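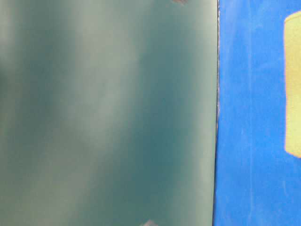
Week 6: Who says it is folk art?
Lecturer: Adel Shehata

Last Thursday we ended with the Ristetov chests and the claim that their painted lids carry an unbroken village tradition. I want to go back to that claim, as I don't think it holds up well.

The usual story goes like this. Farmers in the Lurow valley painted their dowry chests with birds and wheat for 300 years, passing the patterns from parent to child. Every guidebook repeats it. Ask where the number comes from and you get back to one source, a sale catalog written by a dealer who had chests to sell.

What do we have?

The Horobets collection lists 504 painted objects from the valley. Of these, 72 have a date painted on them. A painted date is weak evidence. Owners added dates later, sometimes to mark a wedding, sometimes to raise the price. Ismail Lamrani compared the lettering on the dated pieces and argues that 54 were lettered by the same workshop. If he is right - and his chapter is worth reading slowly - most of our "village" dates come from one business in town.

Now the birds. We are told they stand for the soul, or for fertility, or for a happy marriage. It depends on the author. I have yet to see a letter, will or song from Lurow that says any of these things. Maybe the painters liked birds. Printed cloth with very similar birds was sold at the Skirkirer market, and a painter could have copied it in an afternoon.

None of this makes the chests worse as paintings. The brushwork on the early lids is quick and sure. My quarrel is with the word "timeless," which tends to show up where the records stop.

For next week
Read Lamrani, chapter 2, with the notes.
Pick one museum label for a folk object. Underline each statement that could be checked, and circle each one that couldn't. Bring it on paper.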